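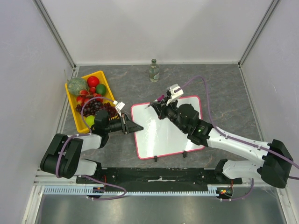 What takes old marker off a whiteboard?

Rubbing alcohol on a soft cloth, with a dry cloth after it. Go over the streaks twice and let the board air out before writing on it again.

The Board

Saqib Durrani knew this, and he had told Stavros more than once, but the board with the pink border was still gray with old smudges when he came in that morning. It stood slightly tilted on the gray marbled top next to the yellow tray of fruit.

"You said you'd clean it," Saqib said.

"I said I'd look at it," said Stavros Nikolaidis. "I looked at it."

The fruit was fake. It had come from a shop in Flavley that was closing down, and Stavros had paid 20 dollars for the lot, tray included. There was a green melon with a netted skin, a big red apple, a lime, a lemon and a bunch of purple grapes. He was proud of the grapes. He said that from the door you would swear they were real.

They were going to open a juice counter in Codadton. They had talked about it for 3 years, mostly in Stavros's car. The lease was signed now, the rent was $2,318 a month, and what they had to show for it was the fruit, the board, and a little glass bottle with a green cap that stood against the back wall. Neither of them had thrown the bottle out. Each believed it belonged to the other.

"What goes on the board?" Saqib asked.

"The name."

"We don't have a name."

"Then the prices."

Saqib found a pink marker in the drawer. He bent over the board and started near the corner. He made a small loop and then stopped, and put a short dash under it.

"What's that?" Stavros asked.

"I was going to write Bhutto's."

"Who's Bhutto?"

"The man who had the counter before us. People know the name."

"He sold batteries, Saqib."

Saqib put the marker down. Stavros had gone back to the box of loose parts for the juicer, a secondhand Cadska that had come with no manual. He was missing a piece for it. He had been missing it since March, and he had described it so many times that Saqib could have drawn it: small, bright pink going on purple, round, with spokes in the middle like a wheel and a bit that stuck out at one side.

"I can get by without it," Stavros said. He didn't sound sure.

"You can't. You said it leaks."

"It leaks a little."

Saqib lifted the towels out of the second box, then the paper cups. He ran his hand along the bottom and felt something hard in the corner.

"Is it this?" he said.

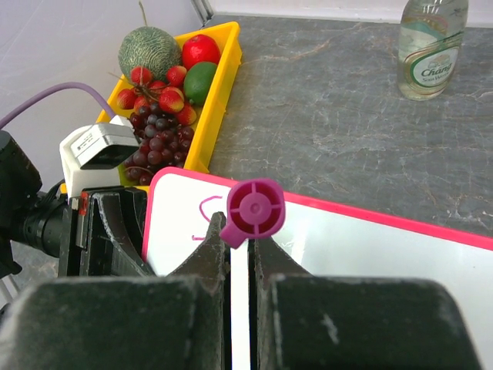
Wednesday

The juicer ran on Wednesday at ten past seven in the morning. It was louder than either of them had expected. Stavros cut up oranges and fed them in while Saqib crouched with a paper towel, watching the place where the cap went on. The towel stayed dry.

They drank what they had made out of paper cups. It was warm and had seeds in it.

"Fifty cents more if they want ice," Stavros said.

"Nobody pays for ice."

"Then we don't charge for it. Write that down."

Saqib got the alcohol and a cloth and wiped the board, the loop and the dash and the old gray streaks. He dried it and stood it up beside the yellow tray. Then he wrote ORANGE in pink letters, and under it, smaller, ICE FREE.

Stavros read it from the door. He came back and moved the melon a little to the left.

"It looks like we don't have any ice," he said.

Saqib picked up the cloth again.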